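How to Fold Track Pants and Shorts into a Long Strip

Posted by Hye-jin Hwang, 7/9/21

My family has many sport clothes. My two sons play football and badminton, and I go to the gym when I have the time. For years our sport drawer was the worst drawer in the apartment. The fabric is slippery, so a neat pile of pants became a soft heap after one morning. I tried boxes, I tried hanging them, and finally I learned the long strip fold from my neighbor Ebony Nepia, who used to pack the team bags for a swimming club. I changed a few small things in her method, and this page explains how I do it now.

The fold works for track pants, sport shorts and thin pajama pants. I do not use it for jeans or for thick winter fleece. The strip becomes too fat and it opens by itself.

What you need

A flat table with some grip. This is more important than I believed in the beginning. On my glass table the pants were sliding away from me all the time. Now I put a piece of felt on the table, but a blanket or a big towel is also fine if you pull it smooth first.

A drawer or box. Mine is a Dasmont drawer insert, 15 inches wide. You can use a shoe box.

Clean and fully dry pants. If the waistband is still a little damp, please wait. The elastic dries slower than the legs, and a damp waistband inside a tight fold will smell after two days.

Before you fold

Empty the pockets. Close the zippers, if there are any, because an open zipper can scratch the pants next to it. Pull the drawstring so that both ends have the same length, and put the ends inside the waistband.

Check that both legs are the right side out. My younger son takes off his pants so that one leg is always inside out, and I notice this only when I have already folded half of it.

Step 1. Lay the pants flat

Put the pants on the table with the front side up. The waistband is on your right hand and the legs go to the left. If you are left-handed, you may do it in the opposite direction. Hold the waistband with one hand and move the other hand slowly along the legs, to push the air and the big wrinkles out.

Step 2. Put one leg over the other

Take the top leg and fold it over the bottom leg, so that the side seams meet. At the crotch there will be a small triangle which sticks out. Fold this triangle in, toward the legs. Now you should have one long rectangle. With shorts the triangle is bigger compared with the legs, so take a moment more here.

Step 3. Make the strip

Start from the long edge which is closer to you. Fold it up one third of the width and press it with your palm. Then roll this folded part away from you until you come to the other long edge. Please do not pull while you are rolling. When I pull, the fabric stretches in the middle, and later it wants to go back.

Roll with two hands, and keep the hands wide apart. If you roll with only one hand, one end goes faster than the other and the strip becomes twisted. It is not a catastrophe, but a twisted strip needs more space and it will not stand well in the drawer.

Step 4. Look at the strip before you continue

I always stop at this moment. Look along the whole length, from one end to the other. A stripe or a trim on the fabric is very helpful for this, because you can follow it with your eyes. When the stripe turns away, the fabric is turned also. Look at the middle for diagonal creases, and look if one end is thicker than the other.

On the red one in my picture, the middle has a twist with diagonal creases, and the right end is bunched and much thicker than it should be. The left end, with the white panel, is lying better. A strip like this can be repaired without opening everything. Hold the good end with one hand. With the other hand, turn the thick end gently against the twist until the creases become softer. Then open only the thick end, smooth it, and roll this part again.

If there is a care label, push it inside when you roll the end again. A label on the outside will catch on the next strip in the drawer.
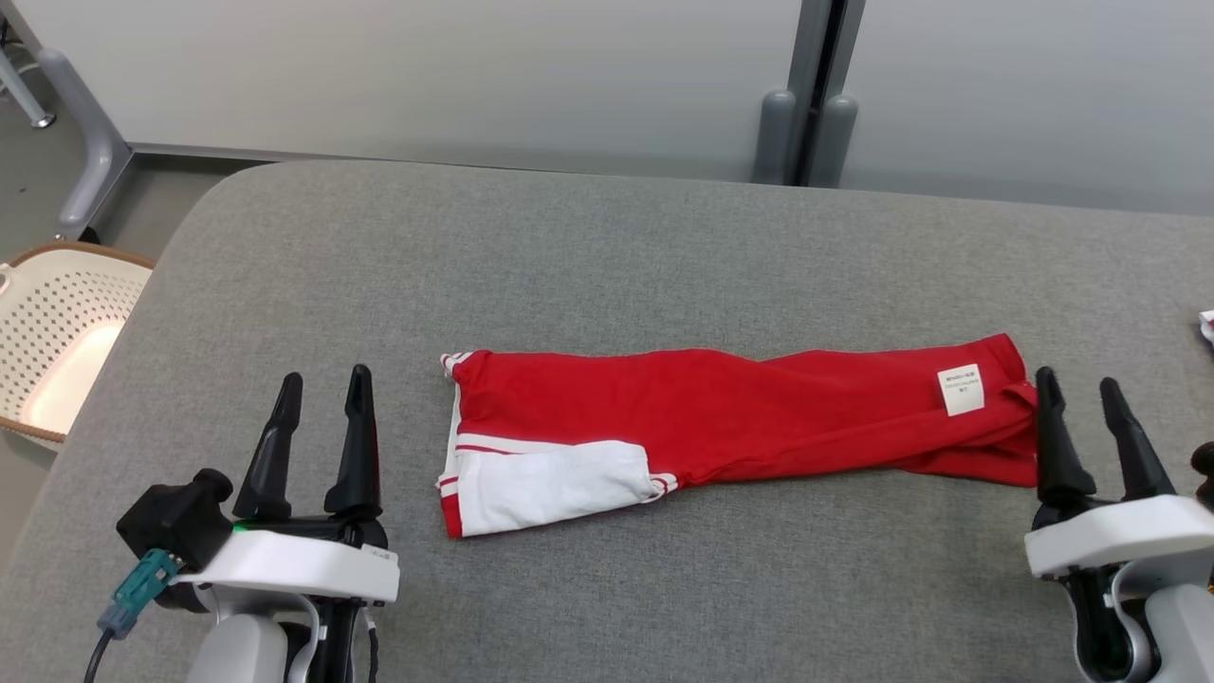
Step 5. Fold the strip to the size of your drawer

Measure your drawer from the bottom to the top, and subtract one inch. My drawer is 8 inches high, so my folded strip must be 7 inches or less. For long track pants I fold the strip in half, and then in half again. For shorts, one time is usually enough.

Begin from the leg end and finish with the waistband on the outside. The elastic holds the packet a little together. If you finish with the leg end, the packet opens slowly, like a flower.

Step 6. Put the packets in the drawer

Stand them up, one beside the other, with the round fold on top. In this way you can see all the colors at once and take out one without moving the others. Start from the back of the drawer. When the drawer is only half full, the packets will fall down, so put a small box or a rolled towel in the empty part.

Do not press in too many. You should be able to put your flat hand between the last packet and the wall of the drawer.

Common problems

The strip opens when I leave it on the table.
Probably the rolling was too loose, or the fabric is very smooth. Roll again and press the air out with your forearm, from the middle to the ends. For the smoothest pants I put one loose hair elastic around the packet.

The white parts are wrinkled afterward.
On some of our pants the white panel is from a different cloth than the colored part, and it takes wrinkles more easily. Smooth the panel with your hand before Step 3, and let it be on the outer side of the roll.

The red color goes onto the white.
This is a washing problem, not a folding problem, but a tight fold makes it worse if the pants are damp. Wash new red clothes separately for the first times and let them dry completely.

How long does it take?

In the first week I was slow, and one pair could take me 90 seconds. Now I do it while I listen to the radio, and I do not look at the clock anymore. My older son can do it too. His strips are a bit crooked, but they stay in the drawer and I leave them as he made them.

For a suitcase

The same strip is good for travel. Stop after Step 4 and do not fold it in half. Lay the long strips along the sides of the suitcase, where there is usually empty space around the shoes. When we visited my sister in December, the sport clothes of both boys went into these side spaces, and the middle was free for sweaters and presents.

Next time I will write about socks and swim goggles, which live in the drawer below and are still a big mess.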